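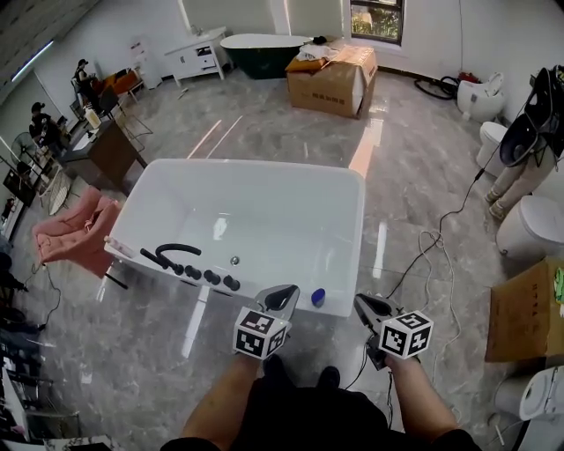
FOR IMMEDIATE RELEASE - 8/2/18

Zanel today releases Furkby 2, the new version of its tracking and planning software for two-handed work. It takes recordings made with hand-held grippers and turns them into motion a robot arm can follow. Main change is in the tracking. Bathrooms have always been the hard case for us, and anyone who has tried it knows why - a white rectangular tub on glossy grey tile, light bouncing around inside the basin, four round black knobs in a row along the rim and a black spout curving up beside them, and the only things with a clean, known pattern are the black and white marker cubes on the two grippers. Furkby 1 lost the cubes in rooms like that. Furkby 2 holds on to them a good deal longer and says so plainly when it can't.

The release is out now to all current licence holders. No extra charge for the upgrade. New licences from the Zanel site as usual.

What is new

Tracking. Each marker cube is now followed as one solid object. In the old version every printed face was treated separately and the results stitched together after, so the pose jumped whenever one face turned away and another came in to view. People saw this as a twitch in the wrist. The twitch is gone from most of our test recordings, and where it remains the new log tells you which face caused it.

Glare. A bright patch on tile or on the side of a tub can look a lot like a marker corner for a moment. Furkby 2 checks each corner against the ones around it and against where the hand was just before, and throws it out if the two don't agree. There is a slider for how strict this is. Default is fine for most rooms. Turn it down for dim rooms or you will lose good corners along with the bad.

Gaps. When a cube is hidden, the software used to draw a straight line across the gap and carry on. This caused trouble - a straight line through a tub wall is still a straight line. Gaps are now marked in orange on the timeline and left open until you pick what to do. Fill, cut, or leave. Short gaps can be filled automatically if you switch that on in settings. We leave it off.

Left and right. The two hands can no longer be swapped by accident when they cross. Each cube carries its own pattern and the software sticks to it. Older projects where the hands were swapped can be fixed from the Tools menu in one step.

The Ha planner

Furkby 2 is the first version to ship with Ha, our new planner. Ha takes the tracked path and works out how a pair of arms could do the same thing without hitting each other or the furniture. Until now users had to export and do this step somewhere else, and we heard about it often.

Ha is built for fixtures. It knows a rim, a knob, a spout and a lever as shapes you can approach from certain sides and not from others. You tell it which is which by clicking on them in the room view. A bathroom with one tub and one toilet takes only a few clicks. A room with several of each takes more clicks, obviously, but shapes can be copied from one fixture to the next, and a template saved from one job opens in any other.

Cables. Request number one from the April user survey. You can now draw a cable on the floor as a keep-out strip, and Ha will route a mobile base around it. It does not find cables by itself yet. Same goes for boxes, packing and loose bits left on the tiles. Draw them in if they matter.

Test results

Tested on 123 recordings made at our Elon site, all of them in rooms with tile, tubs or toilets. Each was run through the old version and the new one on the same machine with the same settings. The new version kept both hands tracked from start to finish in far more of them, and the 9 it failed on are listed by name in the release notes with the reason for each. Most of those were motion blur. We have not fixed motion blur and dont want to suggest we have.

Processing is also quicker. Our longest recording used to take nearly 12 minutes to go through and is now done before you have finished checking the settings for the next one. Short ones feel instant on a decent machine. Slow disks are still slow.

What it does not do

Furkby 2 does not measure grip force. It does not track fingers without a cube fitted. It does not know if a tap is on or off, only where the jaws went. Mirrors remain a problem - cover them, or use the new mask tool to paint them out. Transparent shower panels, same advice.

People in the background are ignored by the tracker, whether seated or walking through. They are not removed from the video. If you need faces blurred before sharing files, do that first in whatever program you normally use, then import. Blurring will not upset the tracking as long as the cubes are left alone.

Upgrading

Back up your project folder. Install over the old version. Open each project once so the timeline can be rebuilt - this can take a while for big ones and the window may look frozen, just leave it. Projects saved in Furkby 2 will not open in the older version, so teams should move over together.

Marker cubes printed for the old version work as they are. No need to reprint, unless the edges have gone grey or the paper is lifting. Calibration files carry over too, though we suggest a fresh calibration if the cameras have been moved since the last one was made. The calibration screen has been redone and now fits on a laptop display wihtout scrolling, including the colour check at the bottom.

Settings for glare and gap filling are reset to default on upgrade. Write yours down first if you changed them.

Still to come

A motion blur fix is being worked on, no date. Automatic cable finding after that. A smaller cube for tight spots, behind a toilet or under a basin, is being tried at the Elon site now and will be offered once the pattern reads well at that size.

About Zanel

Zanel makes tracking, planning and review software for robot teams. Furkby is its main product. Development and testing are done at the Elon site.

Media questions, trial licences and screenshots: use the contact form on the Zanel site and choose Press from the list. Support questions go to the support desk please, same form, choose Support.

- ends -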